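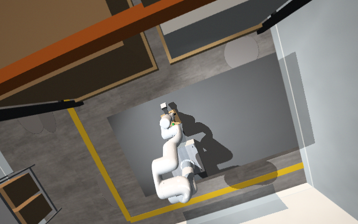 Trokholm Marsh gets its water back

Home | News | Field Notes | Events | Get Involved | Contact

Print this page | E-mail this page

The big ditch at Trokholm Marsh is plugged, and the water is staying where it belongs! Crews with the Hostwood Land Trust finished the last earthen plug in June, closing out the first stage of a project that many of us in the valley have been hoping to see for years.

The ditch was cut generations ago to dry out the bottomland for hay. It did its job very well. Rain that used to spread out over the sedge meadow ran straight to the creek instead, and by midsummer the peat on the east side would crack underfoot. Reed canary grass moved in along the banks, followed by buckthorn, and the blue flag iris that older neighbors remember from their childhoods shrank back to a few wet pockets near the county road.

The trust bought the property from the Nakajima family, who had farmed next door and let people walk the lane to look for cranes every spring. The family kept the upland fields and gave the trust a permanent easement for the trail, so the walk in from the gravel lot is the same one people have always used.

Fedir Koval, the restoration ecologist in charge of the work, had been checking the monitoring wells all through the spring and was out at the marsh the morning after the first real storm. "I walked the whole length of it with my boots full of water, and I was grinning like a kid," he said. "You could see the meadow filling from the middle out. There were chorus frogs calling in places where I've never heard a frog."

The plugs are made of clay dug on site, packed down in layers and topped with the original sod so the roots can knit everything together. There are 7 of them, spaced so that each one holds the water just a little higher than the next one downstream. Between the plugs, the old ditch has been left as a chain of narrow ponds. Dragonflies have already found these, and a pair of wood ducks was poking around the third one when we visited (we backed off and let them be).

Getting the water right was the first half of the job. The second half is plants, and this is where it gets really fun. Hostwood's growing crew raised 3789 plugs of native sedges, rushes and wildflowers over the winter, nearly all of them from seed gathered at the marsh itself or from two remnant meadows a short drive north. Tussock sedge makes up the biggest share. There's also swamp milkweed, Joe-Pye weed, boneset, great blue lobelia, and a good supply of blue flag iris, which we're especially happy about.
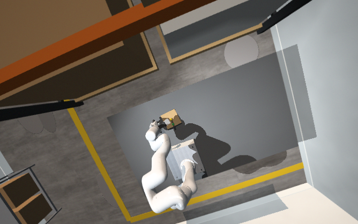

Tussock sedge takes patience. The seed is tiny, it wants light to sprout, and it doesn't store well, so it goes into flats soon after it's gathered. Koval says the plants will look like not much for the first two seasons while they put down roots. After that they start to build the tall, shaggy mounds that give the species its name, and those mounds make dry little perches for other plants above the waterline. A single tussock can live for decades.

Itsuki Sakamoto, who leads the spring bird counts at Trokholm, is watching for a few species in particular. Swamp sparrows should be the quickest to respond, she says, and sora could follow if the cattail edge thickens up the way it's expected to. She would love to hear an American bittern. "Come out at dusk and stand still by the second bench," she said. "Even if you don't get a bittern, you'll get snipe, and a snipe overhead in the half dark is one of the best sounds there is."

Sakamoto's advice for first-time visitors is to leave the car by 7 a.m., bring a long-sleeved shirt, and go slowly past the willows. The boardwalk is open, but the lower loop is now under several inches of water and will stay closed until a new raised section goes in. Please keep dogs on a leash, as there are ground nests very close to the trail this year. Rubber boots are a good idea anywhere past the footbridge.

The next stage takes in the west side of the marsh, another 36 acres where buckthorn has crowded out nearly everything else. Cutting will wait until the ground is frozen hard enough to carry equipment without leaving ruts. The stumps will be treated the same day, and brush piles will be burned on site when there's snow cover. Seeding comes the following spring. Koval expects to see a flush of buckthorn seedlings for several years and plans to go after them with prescribed fire once there's enough sedge to carry a flame.

If you own wet ground nearby and have wondered about an old ditch or tile line of your own, the trust is glad to come take a look. A site visit is free for valley landowners, and there's no obligation to do anything afterward. It helps to have an old aerial photo or a drainage map if you've got one tucked away in a drawer. Permits are usually needed before any ditch is filled, and the trust can walk you through who to call.

Planting days on the east meadow continue through the end of the month, starting at 8:30 a.m. from the gravel lot. Trowels and gloves are provided, and children are welcome with an adult.

Print this page | E-mail this page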